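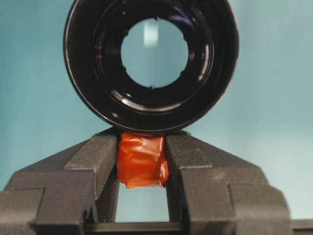
Reviews: Mind and Mood

Pretex Thought Journal

I have started and abandoned more journals than I care to admit (there is a shelf of them, and my sister has stopped giving me new ones), so I came to the Pretex Thought Journal with fairly low hopes and a good pen. I've been using it since February and I'm now on page 200 of 223, so I think I can say something useful about it.

The idea is simple enough. Each evening you write down one thought that has been pestering you, in the plainest words you can manage, and then you answer the same nine questions about it. Is it a fact or a guess? Who would I be cross with if it were true? What would I say to a friend who told me this? Some of them feel a bit daft the first few times, and question six still makes me want to put the kettle on and go and do something else. But I kept at it, and somewhere in the second month I noticed I was catching myself mid-grumble in the supermarket, running through the questions in my head!

What I like most is the tone. I tried the Porix one a couple of years ago and it was all exclamation marks and gold stars, which made me feel like a child who had eaten her peas. Pretex leaves you alone. There's a short introduction, a page on what to do if you miss a week (carry on, basically, and no need to fill in the gaps) and then you're off.

Now the grumbles. The paper is thin, and anything wetter than a ballpoint shows through to the other side. The space for question four is far too small, at least if you're as wordy as me, and I've ended up writing sideways up the margin most nights. I also wish there were an index, as I'd love to look back and see how often I've fretted over the same old thing. My guess is that work emails would win by a mile.

It won't suit everyone. If you're going through something really heavy, please talk to a proper person as well, and the introduction says so too. For everyday worrying, though, the sort that turns up as soon as you've switched the lamp off, it has been good company. I've already ordered 2 more, one for me and one for my sister, who doesn't know yet.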